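From the Clubhouse: News for Members and Friends of Kumberg Football

Well, we made it to the end of another season, and what a long and muddy one it was! I know a good many of you stood out in the rain for that last home game against Lamano (I saw the umbrellas, and I heard most of what was shouted from under them), so before anything else, thank you for coming. We drew 564 people that afternoon, our best crowd of the fall, and the boys talked about the noise all the way through supper.

Now to the thing everybody has been asking me about at the grocery store. Yes, we have a new head coach. Przemysław Kozłowski has agreed to take over the first team on a two-year deal, and he starts on Monday. Many of you will remember him as the tall left back who played here in the years after 2000, and who once scored from a free kick so far out that our own bench had sat down. He has been coaching the youth side at Xue for the past six seasons and brought plenty of those kids up into senior football, so he knows what he is getting into with a squad as young as ours.

I sat down with him over coffee last week and meant to stay half an hour, and of course it was dark when I left. He wants to play with a back four again, he wants the fullbacks to get forward, and he would very much like us to stop giving away corners. He also asked after the old scoreboard, and I had to tell him it still sticks on the visitors' side when it gets cold.

Guilan Wan, who carried us through the fall as interim coach, goes back to running the women's team, and I hope you will all shake her hand when you see her. She picked up a side that had lost four in a row in August and got them to mid-table, and she did it while still teaching full time. Jiahui Fu stays on as goalkeeping coach, I'm very glad to say.

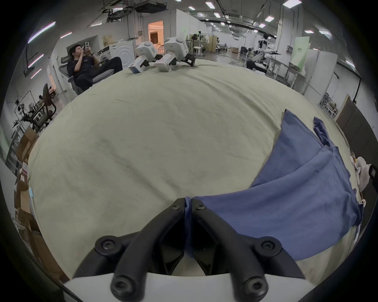 Shirts and season tickets

The new home shirts from Zokora are due in before the holidays. They cost 50 dollars for adults, the same as last year, and Ruoxi Ren is taking names at the clubhouse desk on practice evenings. Do try to tell her your size when you order, and if you're between two sizes, go up, as last year's ran on the small side and I'm still hearing about it.

Season tickets for the spring go on sale the same week. If you had a seat in the covered stand, it's being held for you until the end of January, and after that it goes to the waiting list. Fengying Zou has the list, and she also has the key to the ticket window if you come by and find it shut.

The first friendly under the new coach will be away at Lamano, date still to be settled. I'll put it on the board by the gate as soon as I know, and there will be a bus if enough of you sign up.

November 21, 2024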